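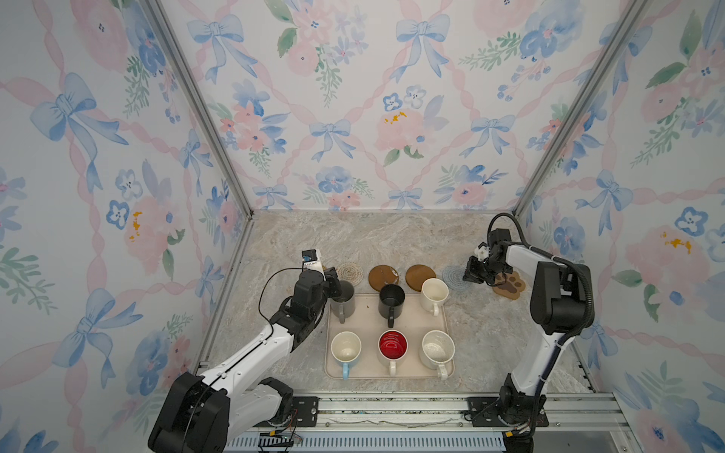
Trandholm School of Hospitality
Beverage Service, Unit 3: Mugs, trays and coasters
Handout for the practical, Mon 25 May

1. Scope
This unit covers the transfer of mugs between tray and table, and the choice of coaster. Glassware and cup-and-saucer service are in Unit 4. Read the Trarnar tray notes first if you missed the last practical.

2. Terms
Tray: a carrier with a raised rim. The rim stops a mug sliding off. It does not stop one tipping.
Near side: the long side facing the server.
Far side: the opposite long side.
Coaster line: the row of coasters set out beyond the tray before any mug is moved.

3. Loading
Set mugs in rows parallel to the long side of the tray. Point handles towards the near side so that each can be taken without turning the mug. A handle may overhang the rim on the table, but not while the tray is carried. Use a nominal 275 ml fill for the exercise and leave 20 mm clear below the lip.

4. Unloading
Far row first. Lift clear of the rim before moving sideways. With a part-filled tray, keep the remaining mugs in one row along the near side, or redistribute them if the tray is to be carried again. 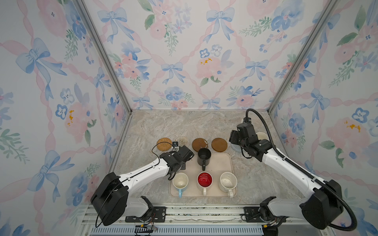
Fig. 1. Part-filled tray: one black mug towards the far side, three mugs along the near side, coasters beyond.

5. Coasters
Cork – absorbs small drips, light, may lift with a damp mug.
Wood – stable, needs a sealed face, marks if left wet.
Woven or knitted – absorbent, but the surface is uneven. Check that the base sits level before letting go.
Shaped coasters (paw, leaf and so on) – check that the whole base of the mug is supported.

6. Inspection
Look inside every mug under good light. Pale interiors show tea stains early; dark ones must be checked by touch as well. A speckled glaze can hide residue. Return stained mugs to the wash and wipe crumbs from the tray before reloading.

7. Marking
The practical is marked out of 100. Stained mugs left in service lose marks under section 6. Bring the Zusemdale record sheet, completed in pen.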